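Preguntas que me hacéis siempre sobre el intercambio de semillas

Actualizado el 30 de agosto de 2018

¿Quién lleva esto?
Yo, Marcela Pešek, desde la cocina de mi casa y con bastante ayuda de Hưng Phùng, que contesta los correos cuando estoy en el huerto. Plutumel empezó como una lista de tomates antiguos entre amigos y ya vamos por 313 variedades (¡una barbaridad!).

¿Tengo que mandar semillas para poder pedir?
La primera vez no. Puedes pedir hasta 8 sobres sin enviar nada y, si te va bien la cosecha, ya me mandarás algo el año que viene. No llevo una libreta de morosos, tranquilos.

¿Cómo las seco?
A la sombra, sobre un plato de loza, y removiéndolas con el dedo cada mañana. El papel de cocina no me gusta nada, se pegan y luego hay que rascarlas una a una. Las de tomate las dejo fermentar antes un par de días en un vaso con agua; huele fatal, avisados quedáis.
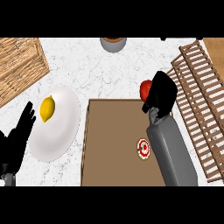
¿Y para enviarlas?
Sobre de papel, nunca de plástico, con el nombre de la variedad y el año de recogida escritos a lápiz. Las judías gordas mejor en un sobre acolchado, que las máquinas de correos las hacen harina. Con 40 semillas de lechuga por sobre me apaño perfectamente, no hace falta que me mandéis medio kilo.

¿Aceptáis calabazas y calabacines?
Sí, pero solo si las flores se polinizaron a mano y se cerraron después. Se cruzan con cualquier cosa que haya en el huerto del vecino, y una vez sembré lo que creía que era una calabaza Estov y me salió un bicho verde lleno de verrugas que no quiso comerse ni mi perro.

¿Cuánto duran guardadas?
Depende muchísimo. La cebolla y el puerro, de un año para otro y poco más; el tomate aguanta varios años en un bote cerrado y en sitio fresco. Si dudas, pon unas cuantas en un papel húmedo y mira si germinan antes de ocupar un bancal entero.

¿Cuándo abrís los pedidos?
La lista nueva sale después del verano. En junio no envío nada, que el calor dentro de los buzones es malísimo para las semillas y yo estoy regando a todas horas.

He escrito y no me contestáis.
Mira en la carpeta de spam y, si no hay nada, vuelve a escribir poniendo «Plutumel» en el asunto.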